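From: Learning Programs Office, Plasusel
To: skills-network list
Date: Nov 5, 2020
Subject: Re: Apprentice mentoring hours and the April intake

Colleagues,

Thank you to the sites that replied to the draft schedule. The question from Bravis was raised by several of you in separate messages, so the response is being sent to the full list.

> On behalf of the Bravis site:
> The draft asks each mentor to set aside 2 hours a week
> for every apprentice. Our shift leads already carry the
> safety briefings. Would the office accept joint sessions,
> and would those count toward the 182 hours required for
> the certificate?

Joint sessions will be accepted, provided that no more than 2 apprentices attend with one mentor. Time spent in a joint session counts in full for each person present. It should be entered in the log on the day it takes place and signed by the mentor.

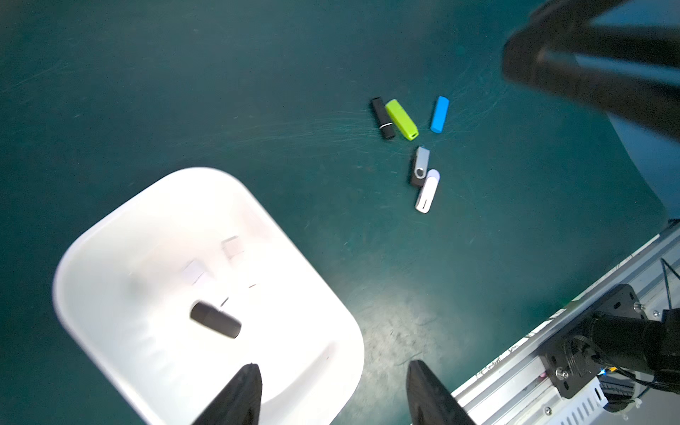
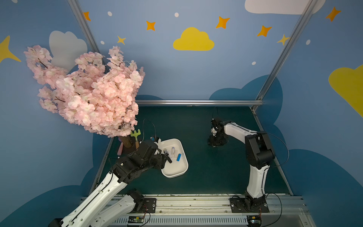
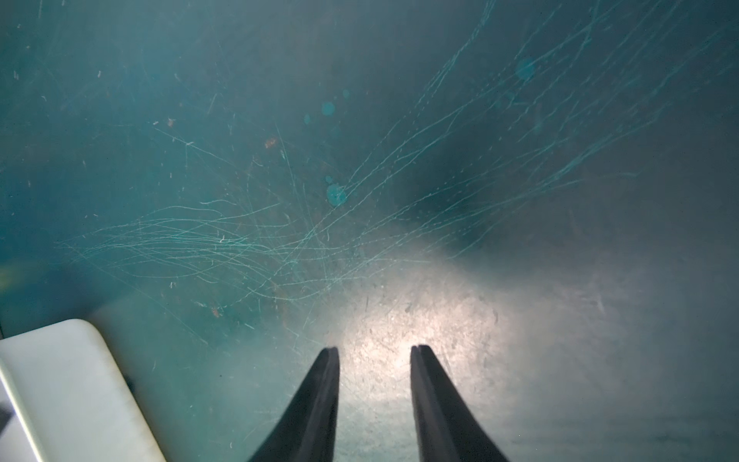

Safety briefings may not be counted as mentoring. They are recorded separately under the site's own training plan, and the two logs should not be combined. Sites that have already merged them are asked to send a corrected copy before the next review.

The Ammann site has asked whether apprentices who move between locations keep their recorded hours. They do. The receiving site should request the signed log from the sending site and attach it to the new file. Apprentices do not need to repeat any module they have completed.

For the April intake, 115 places have been approved across the network. The allocation for each site will follow in a separate message. Iltia will join the program with this intake and will use the same forms as all other sites.

Comments on the revised schedule may be sent to this list. Requests concerning an individual apprentice should be sent to the office directly, as messages posted here are archived and visible to all subscribers.

Regards,
Learning Programs Office
Plasusel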